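**Prorkovton Public Library Extends Evening Hours at Hwang Street Branch**

5 May 2023

The Prorkovton Public Library will keep its Hwang Street branch open until 9 p.m. on weeknights through the end of the year, the library board announced. The branch currently closes at 6 p.m.

The change follows a survey carried out in April, in which 187 cardholders returned written responses. Most asked for later closing times, and many said they could not reach the building after work before the doors were locked. Parents of high school students also requested a quiet place for homework during the evening.

"Our residents told us plainly what they needed," said Jummai Olaniyan, director of library services. "The board has listened, and we are pleased to offer these hours without reducing service at any other location."

Two new part-time positions have been approved to staff the evening shift. Applications are open to current library employees first and will then be advertised to the public. The reference desk will be staffed at all times when the branch is open, and the children's room will continue to close at 7 p.m.
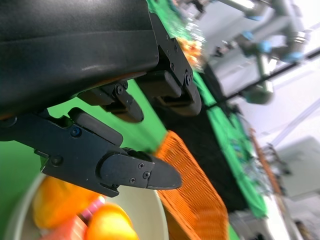 *Black fingertip with three small screws, seen close up.*

The longer schedule will be paid for by a grant from the Bavunard Fund, which supports reading and adult education in the region. The grant also covers the purchase of 1,000 new titles for the branch. Large-print fiction, job training guides and books for adults learning English will make up the greater part of the order. Cardholders may suggest titles at the front desk or through the library's website.

Parking in the lot behind the building will be free after 6 p.m. The lot has 58 spaces, and overnight parking remains prohibited. Patrons arriving by bus should use the stop on the north side of Hwang Street, where the last eastbound service leaves shortly after closing.

Mal-soon Maeng, who manages the branch, said that several local groups had already asked to reserve the community room in the evening. Reservations will be accepted up to two months in advance. The room is free for nonprofit groups, and a small fee applies to all others. Groups must leave the room 15 minutes before the building closes.

The board will review attendance figures before deciding whether to make the later hours permanent. Comments may be submitted in writing at any branch or presented in person during the public portion of the board's regular meetings.

Hours at the Nakumix Avenue branch and the main library are unchanged.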